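Pememside foraging knife, the folding one with the brush on the end. Bought in February, used most weekends up to now, so call it a three month review. Typing this fast before the ramps need washing.

12 May 2019

Short version: good blade, bad brush, case is a joke. Would buy again on sale. Paid 30 dollars at the Turkel farm store, which had two colors, took the green.

Blade first. Curved, a bit like a small hawkbill, and it came sharp enough to shave a nettle stem without pulling. Stainless, so no black stain on the greens. I've cut nettles, ramps (leaf only, leave the bulb, please), garlic mustard, cattail shoots, a whole lot of dandelion crowns. Dandelion crowns are hard on an edge. You're down in grit the whole time. I went over it on the 3000 stone twice since February and it came back both times in a few minutes. No chips. I did hit a rock with it once, there's a little flat spot near the tip, my fault.

The lock is a twist collar. Works fine dry. With muddy gloves on it's a pain and I ended up taking the right glove off every time, then stuffing it in my pocket, then losing it. Two gloves gone that way. My old Schumacher had a plain liner lock and I never thought about it once.

The brush. Boar bristle supposedly. It's meant for mushrooms and for morels it does ok, gets the sand out of the lower pits if you're patient. But it sheds. Found bristles in the pan. By April a whole corner had gone flat and now it just kind of smears dirt around. Fasis puts a replacable brush on theirs and I wish this one had that. I carry an old toothbrush now.

Handle is beech with an oil finish. Nice in the hand, fat enough for cold fingers. It did swell some after a wet day in the creek bottom and the blade got stiff to open until it dried out. Rubbed in some walnut oil, better since. Would not leave it in a wet basket overnight. I did. Don't.

Ruler marks on the side of the handle, burned in. Never used them. Wait, once, for a trout lily leaf I wasn't sure of, and then I checked the book anyway.

Case: thin nylon, belt loop stitched with what feels like sewing thread. Loop went on the third trip. Knife fell in the leaves and I spent half the morning looking for a GREEN knife in leaves. Get the orange. After that I quit on the case and just wrap the thing in whatever knit is lying around and put it in the bag pocket.
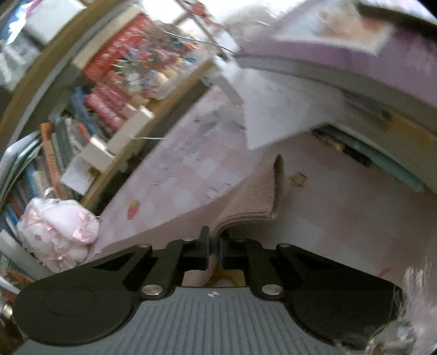 Ribbed knit, dusty pink. Any soft one will do.

Roots: not really what it's for. Tried burdock, gave up, went back for the digging fork. Fine for trimming roots once they're out of the ground. Bark ok too, I peeled some fallen black birch twigs for tea and the curve helps you stay shallow.

Weight, no complaints. Forget it's there.

Pros
Blade holds up, easy to touch up
Comfortable with cold hands
Doesn't discolor the greens

Cons
Collar lock and gloves dont mix
Brush sheds, can't swap it
Case
Green

3.5 out of 5. Would be a 4 with a decent case. If you mostly pick mushrooms look at the Fasis first, if its mostly greens and shoots get this one.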